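Mevitz Jana – Estación de dos brazos para la recogida de demostraciones

Inicio > Equipos > Estaciones de teleoperación > Jana

Referencia: JANA-2
Disponibilidad: bajo pedido
Plazo de entrega: 6 semanas
Precio: a consultar

Descripción

Jana es una estación de mesa para grabar demostraciones de manipulación con dos brazos. Está pensada para los equipos que entrenan políticas por imitación y que necesitan muchos episodios limpios, con las mismas condiciones desde la mañana hasta la tarde. El operador mueve los brazos guía con las manos, los brazos de trabajo siguen el movimiento, y el programa guarda en un mismo archivo las articulaciones, la apertura de las pinzas y el vídeo de las cámaras.

Hemos diseñado la estación para tareas de la casa y de la cocina: apilar vajilla, dar la vuelta a un cuenco, doblar un paño, cerrar un recipiente. Son tareas cortas, pero con mucho contacto, y en ellas un retraso pequeño entre la cámara y el brazo se nota después en el entrenamiento.

Qué se incluye

Dos brazos de trabajo de 6 ejes con pinza paralela
Dos brazos guía para el operador
Soporte vertical para cámara, con altura regulable
Pedal para iniciar, guardar o descartar el episodio
Programa de grabación Lallow, licencia para un puesto
Juego de cables y caja de herramientas

La mesa no está incluida. Recomendamos un tablero firme y bien nivelado. El ordenador tampoco se incluye; la lista de equipos probados se envía con la oferta.

Grabación con Lallow

Cada episodio lleva una etiqueta con la tarea, el operador y el resultado. El resultado lo marca el operador con el pedal y se puede corregir más tarde en la revisión. Los episodios fallidos no se borran automáticamente. Muchos clientes prefieren conservarlos en una carpeta aparte, y nosotros aconsejamos lo mismo.

Para un primer conjunto de una sola tarea proponemos 800 episodios, repartidos entre varios operadores. Conviene cambiar la posición inicial de los objetos entre un episodio y el siguiente, y anotar en la ficha qué variaciones se han permitido. Si dos operadores entienden la tarea de manera distinta, el modelo aprende las dos maneras mezcladas.

Objetos oscuros y vajilla

Los cuencos mates y oscuros se confunden con la pinza negra en algunas vistas. Por eso Lallow permite fijar la exposición de cada cámara por separado y guardarla con la ficha de la tarea. En la tarea «cuenco boca abajo sobre plato» pedimos que el borde del cuenco quede apoyado por completo en el plato antes de marcar el episodio como bueno.

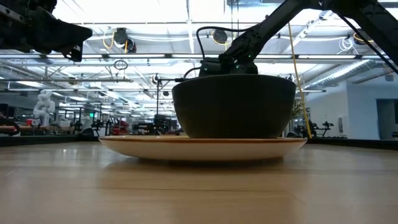 Aydoğan escribe que en su grupo la tarea del cuenco salió mejor cuando acordaron por escrito el punto final del episodio, porque antes unos operadores paraban con la pinza todavía encima y otros la retiraban primero. Añade que le gustaría tener un aviso en pantalla cuando el episodio dura demasiado.

El aviso de duración está previsto para la versión de agosto de Lallow y será gratuito para las licencias activas.

Servicio

Garantía de 2 años para brazos y pinzas. Las almohadillas de las pinzas son piezas de desgaste y se venden en bolsas de 7 unidades. La instalación y una jornada de formación para operadores se ofrecen por separado.

Para pedir una oferta, indiquen por favor el número de puestos y las tareas que desean grabar.

Ficha actualizada: lunes, 20 de mayo de 2019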